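Home Features Ground & Water Mining Letters Back Issues Subscribe

The long shed at Warkero

Apr 25, 2025

The roller door goes up on the core shed at Warkero and the smell gets you first, dust and old pine and a bit of diesel. Then your eyes adjust and there it is, row after row of drill core stacked in trays to well above head height, the insides of the hills you've just driven through. I'd been looking forward to this for months and it was better than I'd hoped.

If you've never handled core, it's a wonderful thing. A diamond drill cuts a cylinder of rock from the ground, the driller's offsider lays it out in trays in the order it came up, and a geologist goes along it writing down what's there. You start at the left end of the top row and read across, then drop down a row, just like a page. One tray might be all grey siltstone, and the next has a vein through it, white quartz with a fleck of brassy chalcopyrite that flashes when you tip it toward the light. I yelped when I found one. Benedito Seixas was very kind about it and said he still does that.

Seixas came here to work for Zivia, a small explorer that holds the ground east of town. The company's interest is copper, and its way of finding it is refreshingly cheap. Before putting a single new hole down, it is going back through the core that earlier companies left behind. The trays in the shed come from 129 holes, most of them drilled on the Gallagher prospect by outfits that were chasing lead and zinc and had little reason to care about anything else. They'd hit the bottom of the zone they wanted, drill a few metres more to be sure and go home.

Those last few metres are what Seixas is after. In hole after hole, the rock right at the bottom turns a faint green. The old logs call it "chloritic, barren" and move on. He thinks it's the outer halo of something deeper, the sort of alteration that hot fluids leave behind on their way through. He showed me on the bench, wetting the core with a garden sprayer so the colour came up, and once he had pointed it out I saw it everywhere.

Whether there's copper underneath is another question, and he won't be drawn on it. Plenty of green rock has nothing below it but more green rock. The plan is for 2 deep holes in November, after the creek crossings are graded, and both are on the northern side where the halo is strongest. One goes down beside the old Gallagher shaft. The other starts on the far side of the Trellov Fault, a big, messy structure that has pushed the whole sequence sideways and made fools of a good many people with maps.

The Trellov is the passion of Ülle Mägi, a structural geologist who has walked its length more often than anyone alive. She has spent 20 years out here on and off, first as a student and then under contract to whoever would pay for the fuel. I spent a morning with her in the gully behind the showground, where the fault comes to the surface as a strip of crushed, rusty rock you could step across. She got down on her hands and knees to show me the scratches on one face. They're called slickensides, grooves left where one block ground past another, and if you run your palm along them you can feel which way it moved. Smooth going one way, rough coming back. I did it five or six times. What a thing to be able to do with your hand!

Her reading of those grooves changes the picture at Gallagher. Everybody had assumed the northern block slid west. Mägi reckons it went east and down, so the continuation of the old lode would be sitting well away from where the earlier holes were aimed. It's a neat argument, and Zivia has moved its second hole on the strength of it.

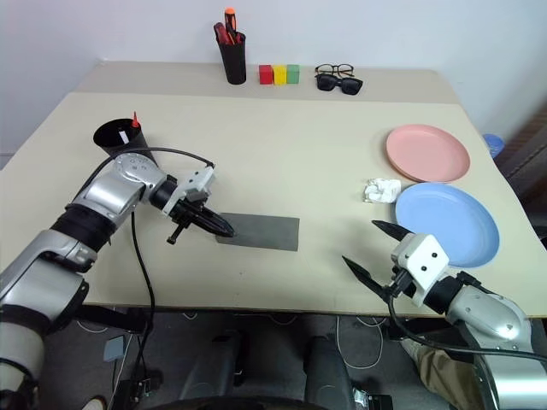
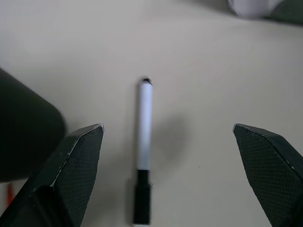
Re-logging is slow going, and the shed has its own habits, which I came to like very much. Seixas gets through 5 trays before smoko on a good morning. He goes over each one twice, once dry and once wet, then argues with the old log in pencil down the margin. Depths and intervals go on a board at the end of the bench, and for that he sticks to a slim whiteboard marker like the one shown, white barrel and black cap, so a line can be wiped and shifted when the next tray changes his mind. The paint pen stays in the drawer until he's certain, as it never comes off the rock.

Mägi dropped in on my last afternoon with a bag of samples from the gully and a fruit cake, and the two of them had three trays pulled out and a disagreement going before the kettle boiled. It was over a clay seam no thicker than my thumb. She thought it was a splay off the Trellov and he thought it was weathering. They wet it, scraped it, tasted it (geologists do this) and went back to the logs for the next hole along, where the driller had noted lost core across the same interval and nothing more.

The shed opens to visitors by arrangement through the Warkero shire office. Wear closed shoes and take a hand lens if you own one.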